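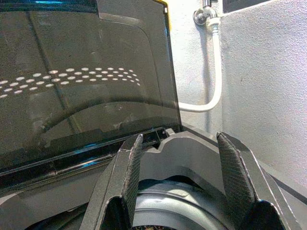

Lesezeit: 4 Minuten | 7 Beiträge

Forum > Bauphysik und Lüftung > Feuchte in Innenräumen

Thema: Hygrometer zeigt zu wenig an, Wandecke trotzdem feucht

enanistor
9. September 2021

Moin zusammen,

Altbau in Skistitport, Erdgeschoss, Außenwand Vollziegel ungedämmt, innen Kalkzementputz. Im Zimmer zur Nordseite wird regelmäßig Wäsche auf dem Ständer getrocknet. Raumluft laut Hygrometer 20 °C und 52 % r. F., in der unteren Außenecke trotzdem graue Punkte auf dem Anstrich. Gerät ist ein Draltex mit kapazitivem Sensor, hängt an der Innenwand auf Augenhöhe.

Der Logger schreibt seit dem letzten Winter mit, ich habe 4.000 Messwerte als CSV. Spitzen über 60 % kommen fast nur an Waschtagen vor und klingen über Nacht ab. Nach meinem Verständnis dürfte da nichts wachsen. Taupunkt bei 20 °C und 52 % liegt unter 10 °C, so kalt war die Ecke bei keiner meiner Messungen mit dem IR-Thermometer.

Messe ich falsch oder rechne ich falsch?

Emanuel

-----

aurelia_o

Du rechnest mit dem falschen Kriterium. Für Schimmel braucht es kein Tauwasser. Maßgeblich ist die relative Feuchte an der Oberfläche, üblicher Grenzwert 80 %, und zwar über längere Zeit, kurze Spitzen zählen wenig.

Bei 20 °C und 60 % r. F. hast du den Taupunkt bei 12 °C, die 80 % an der Wand erreichst du aber schon bei 15,4 °C Oberflächentemperatur. Eine ungedämmte Ziegelecke liegt im Januar locker darunter. Dazu kommt der schlechtere Wärmeübergang in Bodennähe, vor allem wenn Möbel davorstehen.

Zweite Frage: Wann hast du den Sensor zuletzt geprüft? Kapazitive Fühler driften.

-----

enanistor

Nie geprüft. Das Gerät kam mit einem Zettel, auf dem "werkskalibriert" steht. Mehr Unterlagen gibt es nicht.

Möbel stehen keine vor der Ecke, der Wäscheständer steht zwei Meter entfernt.

-----

aurelia_o

Dann Salzprobe. Kochsalz mit wenig destilliertem Wasser zu einem nassen Brei anrühren, offenes Schälchen, zusammen mit dem Sensor in eine dicht schließende Dose, Sensor darf den Brei nicht berühren. Einen Tag bei konstanter Temperatur stehen lassen. Sollwert 75 %. Mit einem zweiten Salz bekommst du die Steigung: Magnesiumchlorid liegt bei 33 %, Kaliumsulfat bei 25 °C auf 97 %. Das Kaliumsulfat würde ich weglassen, im oberen Bereich brauchen billige Fühler ewig zum Einschwingen und ohne Temperaturkonstanz kondensiert es dir in der Dose.
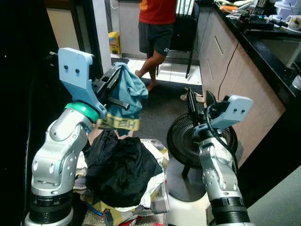
Wichtig ist die Dose selbst. Pappe, Holz und Textilien puffern Feuchte und verlängern die Einstellzeit erheblich. Glas mit Gummidichtung geht gut. Den Logger dabei durchlaufen lassen, dann siehst du an der Kurve, ob der Wert schon steht. Wenn er nach einem Tag noch kriecht, war entweder der Brei zu trocken oder die Dose undicht.

-----

pana_p

Salzprobe schadet nicht, löst aber das Problem nicht. Ein halbes Kilo bis mehrere Kilo Wasser pro Waschladung gehen in die Raumluft, je nach Menge und Schleuderdrehzahl. Die Ziegelwand und der Putz nehmen einen Teil davon auf und geben ihn verzögert wieder ab. Der Logger an der Innenwand sieht davon wenig. Ich würde einen Kondenstrockner für Räume hinstellen, bei mir läuft ein Ikora mit 200 W Leistungsaufnahme über einen Hygrostaten. Tür zu, Fenster zu, bis die Wäsche trocken ist.

-----

aurelia_o

Widerspruch in einem Punkt. Im Winter ist Stoßlüften gegenüber dem Entfeuchter fast immer ausreichend. Außenluft mit 0 °C und 80 % enthält knapp 4 g Wasser pro Kubikmeter, auf 20 °C erwärmt sind das 22 % r. F. Billiger bekommst du trockene Luft nicht. Der Entfeuchter lohnt sich im Sommer und in Räumen ohne brauchbares Fenster.

-----

pana_p

Nur wenn jemand da ist, der alle zwei Stunden das Fenster aufreißt. Die Rechnung mit der Außenluft bestreite ich nicht. Gelüftet wird aber morgens und abends, und getrocknet wird dazwischen. Außerdem bleibt die Abwärme des Entfeuchters im Raum, inklusive Kondensationswärme, das hebt die Wandtemperatur ein wenig mit an. Beim Lüften geht sie raus.
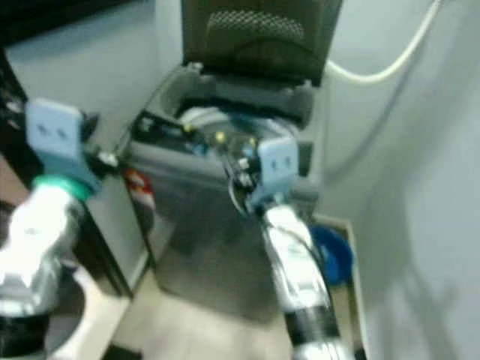 Begoña Escobar: Ihr streitet über die Quelle, dabei ist die Oberflächentemperatur nicht einmal sauber gemessen. IR-Thermometer in einer Raumecke ist heikel. Der Messfleck wird mit dem Abstand größer, und man mittelt schnell über Wand, Sockelleiste und Boden. Ein Fühler mit Kontakt, mit Klebeband und etwas Wärmeleitpaste direkt in die Kante gesetzt, liefert über zwei Wochen Frost mehr als alle Einzelmessungen. Danach kann man entscheiden. Ein Abluftventilator mit Feuchtesteuerung wäre die dritte Variante, ich habe einen von Neagu verbaut. Bei dem sitzt der Feuchtefühler allerdings direkt im Luftstrom und schaltet mir zu spät ein.

-----

enanistor

Danke. Salzprobe mit Kochsalz ist gemacht: Der Draltex zeigt 68 % statt 75 %, nach einem Tag stabil. Aus den 52 % werden damit wohl eher 58 bis 59 %, sofern der Fehler in dem Bereich ähnlich groß ist. Magnesiumchlorid ist bestellt. Kontaktfühler kommt im Oktober in die Ecke, bis dahin trockne ich bei gekipptem Fenster.

-----

Ähnliche Themen
- Kalkputz oder Silikatplatte in der Fensterlaibung
- Logger-Daten glätten: gleitendes Mittel über wie viele Stunden?
- Kellerlüftung nach absoluter Feuchte steuern
- Hygrostat schaltet im Minutentakt

Thema drucken | Per E-Mail versenden

Kontakt | Impressum | © Forum Bauphysik und Lüftung | Nach oben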